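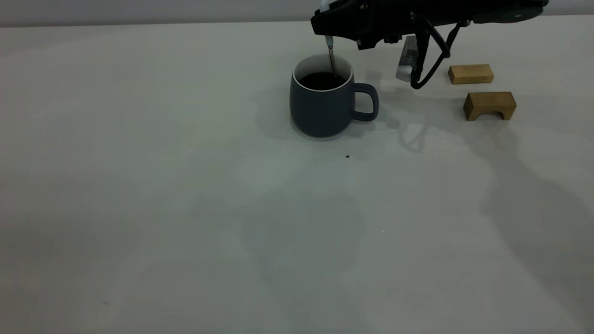
Humivham Reformulates Its Overnight Gel Mask

Humivham has changed the formula of its overnight gel mask, replacing the fragranced version that has been on sale for more than five years. The new jar reaches stores in April under the same name, with the word "unscented" added below the logo.

The main change is in the preservative system. The old formula used a blend that required a masking fragrance, and both have been removed. Glycerin now sits second on the ingredient list, after water, where it was previously fourth. The company says the pH is unchanged and that the texture is slightly thicker at room temperature.

Jar size drops from 50 ml to 30 ml. The price per jar also falls, although the cost per milliliter goes up slightly. A refill pod will follow for the Cliltgate range, which shares the same lid thread and will move to the new base later in the year.

Directions have been revised too. The label now calls for a thin layer two or three nights a week, applied as the last step after moisturizer and rinsed off in the morning. The earlier label suggested nightly use. Humivham advises against applying it on the same night as an exfoliating acid – a warning that did not appear on the old box.

Existing stock will be sold through at Salazar stores and online, so both versions may be on shelves at the same time. The two can be told apart by the base of the jar: the new one is frosted, the old one clear. Opened jars of either version should be used within 3 months.

The matching Mister facial spray is not affected by the change and keeps its current fragrance.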